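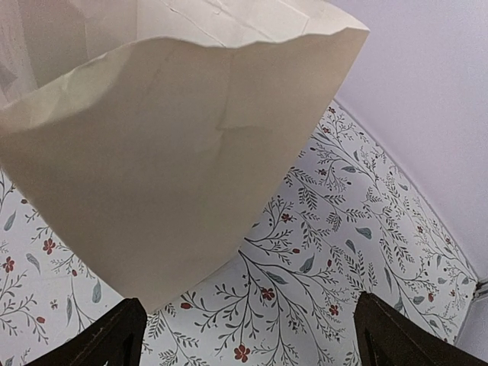

What has the second quarter's grant been spent on?
The money went on test baking, oven hire and the first round of recipe checking for the Khasawneh community cookbook, with a small sum carried forward for printing proofs.

Progress report to the Sostel Fund, 18 July 2025
Prepared by Yara Awwad, project lead

1. Recipe testing
The yeasted section is finished. It holds 17 recipes, each baked at least twice by a tester who had not seen it before. Quantities are now given in grams throughout. Cup measures supplied by the original cooks were converted by weighing their own cups, as these differed in size from one household to the next.

Two recipes remain unresolved. The cardamom plait proves too slowly in a cool kitchen, and the loaf dries at the ends before the middle is done. Vija Org is testing a wetter dough with a shorter final prove. The sesame rings brown unevenly in fan ovens. Ghada Chamoun has lowered the shelf position and will repeat the bake in a conventional oven before the method is changed in the text.

2. Filled pastries
Work began in April, later than planned. The delay came from the hire of the Custel kitchen, where the deck oven was out of service. Testing of the spinach and cheese fillings is complete. The date filling needs a stated water content, as block dates and soft dates gave different results from the same method. The draft now asks for soft dates and gives a separate note for block dates.

3. Text and editing
Capucine Chevalier has edited the bread chapters for a single order of working: ingredients, dough, shaping, baking, keeping. Headnotes are kept in the contributors' own words, with spelling corrected only. Tala Mansour has begun the index. Dishes known by more than one name are entered under each of them.

4. Spending
Spending in the quarter was £1755, covering flour and other ingredients, kitchen hire and testers' travel. Ingredients came in under budget. Kitchen hire was over, owing to the move to the Sonau site while the Custel oven was repaired. The two differences nearly cancel out and no change to the grant is requested.

5. Next quarter
Complete the date pastries and the two outstanding breads.
Test the 6 festival biscuits in domestic ovens.
Send the bread chapters to the typesetter for sample pages.
Obtain signed permission from the remaining contributors.

Receipts are held by Yara Awwad and can be sent on request. Sample pages will be attached to the next report.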